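Porbridge Sweet Red - pepper seeds for greenhouse and warm balcony

Home > Seeds > Vegetables > Sweet peppers

Packet of 30 seeds
Article group: sweet pepper, blocky type, red
Availability: in stock, new harvest from February

The Porbridge Sweet Red is a large sweet pepper with thick walls, which we have kept in our assortment for many seasons. It was selected at our trial garden in Udska, where the summer is short and the nights are cool already in August. For this reason it is a good choice for customers who had bad luck with the southern varieties, which stay green until the first frost and then must be picked unripe.

The plant grows to a medium height and has strong side shoots. The fruits hang down, are blocky in form and weigh up to 200 g when the plant is fed well. They go from dark green to red, with a short brown stage between, and at the brown stage the taste is still a little bitter. Please have patience and wait for the full colour. The sweetness comes only in the last days.

Sowing

Sow indoors from the middle of February until the end of March. Peppers need warmth for germination, so put the tray over a radiator or on a heating mat, and cover it with a lid or a clear bag. The seeds should lie one centimetre deep in fine sowing compost. Keep the compost moist but never swimming in water. At a good temperature the first seedlings come after eight days, in a cool room it can take three weeks. Do not throw away the tray too early.

As soon as the seedlings are standing, take off the lid and give as much light as possible. A south window is sufficient in March. In February we recommend a lamp, otherwise the stems become long and weak and the plant does not recover well from this.

Potting on and planting out

When the second pair of true leaves is formed, move each plant into its own pot of 9 cm. Peppers can be set a little deeper than they were before, but not so deep as tomatoes. In the greenhouse you can plant from the end of April, outside only in June, after the plants have stood one week in a sheltered place by day and gone back inside for the night.
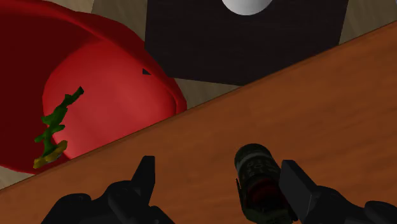
The distance between two plants should be 40 cm, and between rows a little more, so that you can still pass with the watering can. In containers use one plant for each pot of at least ten litres. Smaller pots are possible, but then the plant will dry out in the afternoon and drop its flowers, and many customers write to us about exactly this problem in July.

Give every plant a cane. The branches are brittle and with heavy fruits they break at the fork - it is better to tie them before you see that it is necessary. The first flower, which sits in the middle of the fork, we pinch out. The harvest then begins some days later but the plant builds more leaves first.

Feeding and watering

Water in the morning, at the foot of the plant. From the first fruits on, give a liquid tomato feed once in the week. Our own Msimang liquid feed is suitable, with 30 ml for one can of ten litres. Too much nitrogen makes a beautiful green bush with few peppers.

Brown, sunken spots at the lower end of the fruit are in most cases not a disease. They come from irregular watering. Take off these fruits and water more evenly, and the next ones will be healthy.

Harvest and kitchen

Cut the peppers with scissors and leave a piece of the stem. Do not pull. Whole fruits keep for up to two weeks in the vegetable drawer. For freezing, cut them in strips and freeze them first on a flat tray. The thick wall is very good for stuffing and for roasting under the grill, when the skin comes off easily. For drying we would rather suggest the thin-walled Marnamum, which you find in the same category.

Pack sizes

Packet, 30 seeds
Grower's bag, 200 seeds
Grower's bag, 400 seeds
Msimang liquid feed, bottle of 300 ml

The seed is untreated and open-pollinated. You can save your own seed from ripe fruits, but please keep a distance to hot peppers, because they cross easily and the next year you may have a surprise in the salad.

Storage and delivery

Keep the packet dry and cool, not in the greenhouse. Stored so, the seed germinates well for three years, afterwards a little less. Seed orders are sent as a letter. Bottles go as a parcel and can arrive later than the seeds, also when they were ordered together. Opened packets cannot be returned.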